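검은 옷 물빠짐, 다들 세탁 어떻게 하세요?
생활정보 게시판 > 세탁/의류관리
댓글 7

글쓴이: 보리차한잔
검은색 옷이 많은 편입니다. 티셔츠, 니트, 바지까지 옷장 절반이 검은색인데 한 철만 입으면 색이 희끗해집니다. 작년에 산 면 티셔츠는 이제 진회색이라고 해야 맞을 정도입니다.

지금 하는 방식은 이렇습니다. 뒤집어서 세탁망에 넣고 찬물 울코스로 돌립니다. 세제는 Etomel 중성세제를 쓰고 섬유유연제는 안 씁니다. 탈수는 약으로 하고 베란다에 넙니다. 검색해 보면 식초를 넣으라는 글도 있고 소금물에 담그라는 글도 있는데 서로 말이 다릅니다. 실제로 오래 해 보신 분들 의견이 궁금합니다. 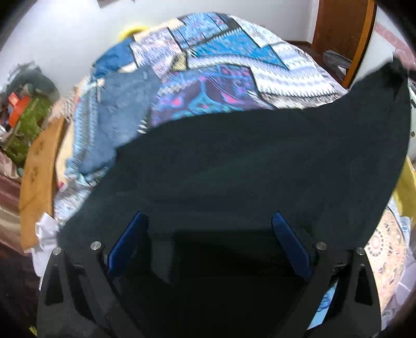 그리고 하나 더, 베란다가 남향이라 오후에 해가 꽤 셉니다. 물빠짐이 세탁 때문인지 햇빛 때문인지도 구분이 안 됩니다. 8월에 널었던 옷들이 유독 심한 것 같기는 합니다.

답글 1: 남쪽창문
햇빛 영향이 큽니다. 저도 세제만 계속 바꾸다가 나중에 건조 위치를 바꿨는데 그 뒤로 차이가 났습니다. 뒤집어 널어도 어깨랑 목둘레는 바랩니다. 그늘에 널고 창문 열어 두세요. 여름에는 밤에 널고 아침 8시 전에 걷는 것도 방법입니다.

답글 2: 세탁조청소중
소금이랑 식초는 기대하지 마세요. 요즘 나오는 옷은 공장에서 이미 염료를 고착시켜서 나오는 거라 집에서 소금물에 담근다고 색이 더 잡히지 않습니다. 식초는 헹굼에 조금 넣으면 남은 알칼리 세제가 중화되는 정도입니다. 중성세제 쓰시면 그것도 별 의미가 없습니다.

답글 3: 감자전
윗분 말씀에 동의 못 합니다. 저는 새 옷 사면 첫 세탁 전에 무조건 소금물에 30분 담급니다. 안 담근 옷이랑 비교하면 확실히 오래 갑니다. 청바지도 그렇게 해서 몇 년째 입고 있어요.

답글 4: 세탁조청소중
감자전님, 같은 옷 두 벌로 비교해 보신 건가요? 옷마다 염색 상태가 달라서 다른 옷끼리는 비교가 안 됩니다. 첫 세탁 때 찬물에 담그면 겉에 남아 있던 염료가 빠지니까 다른 옷에 이염되는 건 줄어듭니다. 그건 맹물로도 됩니다. 그리고 금속 단추나 지퍼 달린 옷은 소금물에 오래 두지 마세요.

답글 5: 코딩소프단골
저는 Codinthorpe 검은 니트만 입는데, 니트는 물빠짐보다 마찰로 허옇게 보이는 경우가 많습니다. 표면에 잔털이 일어나면 빛이 퍼져서 색이 바랜 것처럼 보입니다. 보풀 정리만 해도 다시 까맣게 보여요. 면도기로 하지 말고 보풀제거기를 평평한 데 펴 놓고 살살 쓰세요. 팔꿈치랑 옆구리 쪽이 제일 심합니다.

세탁망도 확인해 보세요. 작은 망에 여러 벌을 넣으면 안에서 서로 비벼집니다. 한 망에 한 벌이 맞습니다. 세탁기도 꽉 채우지 마시고요. 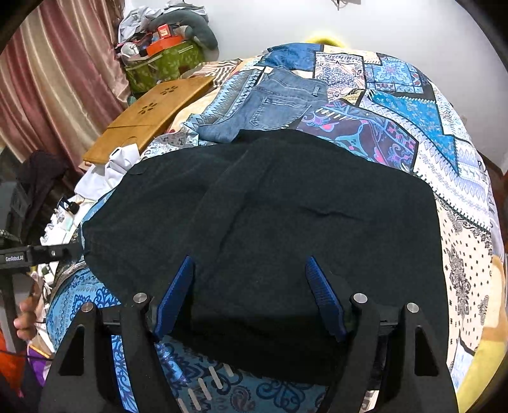 말릴 때는 옷걸이에 걸지 말고 눕혀서 말리시고요. 물 먹은 니트는 무거워서 걸어 두면 어깨가 늘어나고 기장도 길어집니다. 저는 건조대 위에 수건 깔고 그 위에 폅니다. 중간에 한 번 뒤집어 주면 됩니다.

답글 6: 남쪽창문
코딩소프단골님 말씀에 하나 보태면 먼지도 원인입니다. 수건이랑 같이 빨면 검은 옷에 흰 먼지가 다 붙습니다. 그게 쌓이면 바랜 것처럼 보입니다. 수건은 따로 돌리세요.

어두운 옷 전용 세제도 써 봤습니다. Grultness 제품이었는데 한 통에 27회분이고, 다 쓸 때까지 중성세제랑 차이는 못 느꼈습니다. 향은 좋았습니다.

답글 7: 감자전
Grultness는 저는 괜찮았는데요. 검은 바지에 쓰고 나서 뻣뻣한 게 없어졌습니다. 색은 모르겠고요. 소금물은 저는 계속할 생각입니다. 손해 보는 것도 없고요.

글쓴이: 보리차한잔
답변 감사합니다. 원인이 한 가지가 아니었네요. 말씀 보고 티셔츠를 다시 살펴봤는데 앞판보다 어깨 쪽이 훨씬 밝습니다. 햇빛이 맞는 것 같습니다. 니트는 색 문제가 아니라 잔털인 것 같고요. 세탁망에 두세 벌씩 넣고 있었던 것도 고치겠습니다.

티셔츠는 이미 많이 바래서 염색을 해 볼까 합니다. Nair 염색약이 검정 한 봉지에 티셔츠 한 벌 분량이라는데 써 보신 분 계신가요? 면 100%이고 봉제선은 폴리 실 같습니다.

답글 8: 세탁조청소중
그 제품은 안 써 봤고 다른 면용 염색약은 써 봤습니다. 면은 잘 먹는데 폴리 실은 안 먹습니다. 원래 검은 실이면 그대로라 티가 안 나고, 실까지 바랬으면 봉제선만 회색으로 남습니다. 염색 후 몇 번은 꼭 단독 세탁하세요. 스테인리스 대야 쓰시고 고무장갑 끼시고요. 플라스틱 대야는 물듭니다.

답글 9: 보리차한잔
실은 아직 까맣습니다. 한 벌만 먼저 해 보고 결과 올리겠습니다.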